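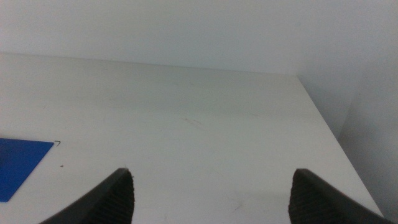

Prize Draw Pre-Launch Checklist
Cloterari home release giveaway, entry page and prize stock
Checked by: Morfudd Prydderch
Date: 02/10/2021
Status: open, two items to fix before the page goes live

Section A – Prize stock

1. All prizes received and logged. YES
Comment: Nine Blu-ray box sets and one Ateck projector. The delivery note from the distributor matches what we have.

2. Packaging sealed and undamaged. PARTLY
Comment: One box set has a split in the shrink wrap along the spine. The disc case is fine. Asked for a replacement. If it does not come, that copy goes to the review desk and the winner count drops to eight, in which case the rules need changing too.

3. Electrical prize checked. YES
Comment: Plug is the right type for US outlets. Safety label is on the underside of the projector and readable. Cord has no nicks. Did not power it on – the seal on the inner bag should stay closed for the winner.

4. Batteries. YES
Comment: Two AA cells for the remote, packed separately in a plastic sleeve. Tell the mail room, they have a form for this.

5. Stock locked away. YES
Comment: Second cabinet, top shelf. Key is back at reception.

Section B – Entry page

6. Age limit shown above the form. YES
Comment: 18 and over. Same wording as the August draw for Radu.

7. Opening and closing times shown with time zone. NO
Comment: Closing time is there but no zone. We had complaints about this in August. Add "Eastern" after the time. FIX BEFORE LAUNCH.

8. "No purchase necessary" line. YES
Comment: In the rules and next to the button.

9. Form asks only for what we need. NO
Comment: Date of birth and phone number are both required fields. A tick box for age is enough and we never call anyone. Take both out. FIX BEFORE LAUNCH.

10. Mailing list box left blank by default. YES
Comment: Tested on a phone and a desktop.

11. Question has one correct answer. YES
Comment: It asks for the name of the moon where the second half of Eruddale is set. The studio's page spells it two ways. Accept either.

12. Image and trailer content. YES
Comment: Trailer runs 108 seconds. There is a strobe effect near the end, in the engine room part. The flashing lights warning is in place above the player, and autoplay is off.

Section C – After closing

13. Method for picking winners written down. YES
Comment: Random number from the exported entry list, with duplicate emails removed first. A second person watches and signs.

14. Time allowed for winners to reply. YES
Comment: 28 days, then we redraw. The draft email said 14. Corrected.

15. Entry data deletion date set. YES
Comment: On the shared calendar. Whoever runs the export also deletes their local copy – last time there was one left in a downloads folder.

Follow-up

Items 7 and 9 go to the web desk today. Item 2 is waiting on the distributor. I will recheck the page on the test site once the form is changed and initial this sheet then. Do not schedule the social posts until that is done.

M. Prydderch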